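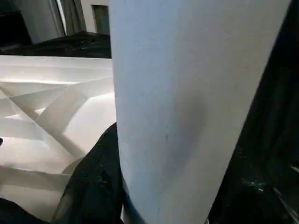

Storing Tempera and Craft Glue Between Sessions

Tempera thickens when air gets into the bottle. Wipe the threads with a damp rag before closing, then turn the cap until it stops. Dried paint on the threads is the usual cause of a leaking lid.

Leftovers from the palette

Do not pour used paint back into the bottle. Scrape it into a small jar, cover the surface with plastic film and use it within the week. Discard paint that smells sour.

Thickened paint

Add water a teaspoon at a time and stir for a full minute before adding more. For a 590 ml bottle, stop at four teaspoons. Beyond that the color turns streaky on paper. 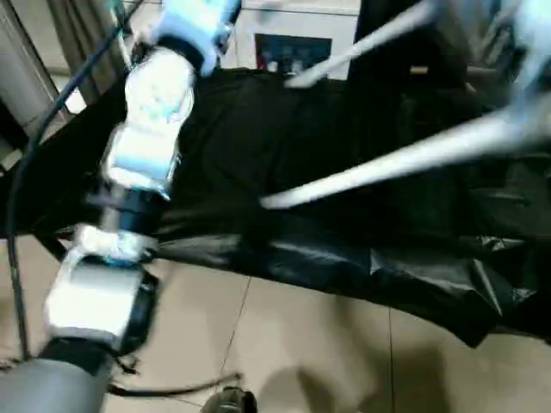 White glue

Store upright, above freezing. Clear a blocked nozzle by soaking it in warm water for ten minutes, then push a toothpick through from the wide end. Glue that has frozen and gone stringy should be thrown out.

Brushes

Rinse in cool water, reshape the bristles and dry flat. Stand them in a jar only when dry.

406 shares | 3 comments

Evangelia Tsoukalas
Does this apply to the washable kind?

Taha Fahmy
Yes, same steps. Mine needed two teaspoons.

Michalis Triantafyllou
Vinegar did nothing for my nozzles. Warm water worked.

Contact | © Drida | Back to top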